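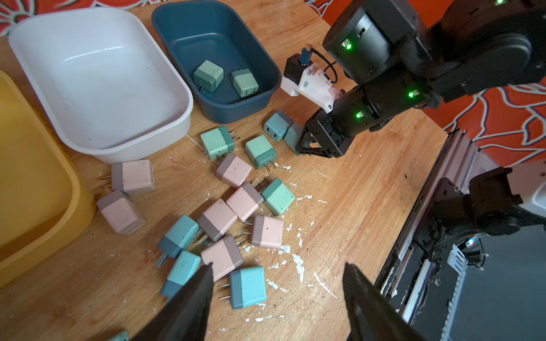
September 28, 2024

Slept badly, ate toast over the sink, and then decided today was the day I'd finally sort out the choir weekend. I've been putting it off since the start of the month! Yaa Laryea had left me two voicemails (both very sweet, both slightly threatening) and I figured if she left a third I'd have to move to another state.

So. The house in Ondley is booked. It sleeps 9, which means two people are going to be on the fold-out in the sunroom, and I've already decided one of them is me because I snore and the sunroom has a door. The deposit was 200 dollars and the whole thing comes to 800, and I sent the deposit before I could talk myself into looking at one more listing. The Testholm place was prettier, I'll give it that, but it had a no-music rule after eight. We're a choir. What would we do, play cards?

Then I got stuck on the song list for an hour and a half. I want the Odoi arrangement for the closing piece and Abdul-Rahman Sarpong wants anything else. He says the tenor line sits too high and he's tired of sounding like a kettle. I sang it through in the kitchen, a good octave down, and I sort of see what he means about the second page — it climbs and climbs and then just parks there. I might ask if we can drop it a step. I might also pretend I never heard him, we'll see how brave I feel at practice.

Lunch was leftover rice and the last of the green beans. Walked to the post office after that and mailed Mom's birthday card, late again, with a long apology inside that was mostly about the weather. It was so warm out I took the path by the creek, and somebody had tied a yellow ribbon on the little bridge railing. No idea what for. I stood there humming the alto part until a man with a dog gave me a look.

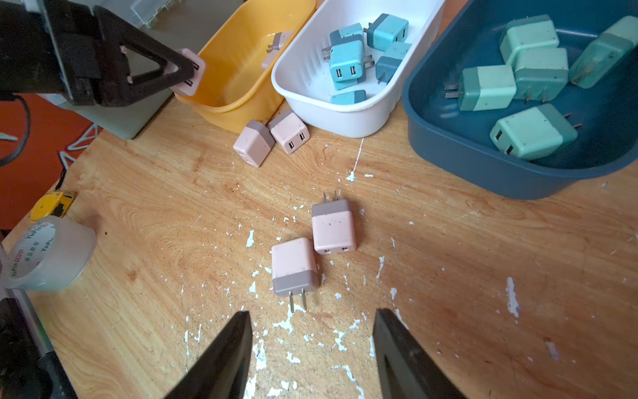 When I got home I called Yaa back and we talked for 35 minutes, and maybe five of those were about the weekend. Her sister is moving to Sundon and she's sad and proud and a bit mad about it, all mixed up. I didn't say much. She wants to bring her sister along as a guest, just for the Saturday concert, and of course I said yes, she can have my half of the fold-out if she likes.

Still to do: groceries list, rides, find the pitch pipe. I had it in my coat last winter, and I've been through every pocket twice and found a dollar and some cough drops. Going to look in the piano bench tomorrow. My throat's a little scratchy now from all that kitchen singing, so tea with honey, and bed before ten.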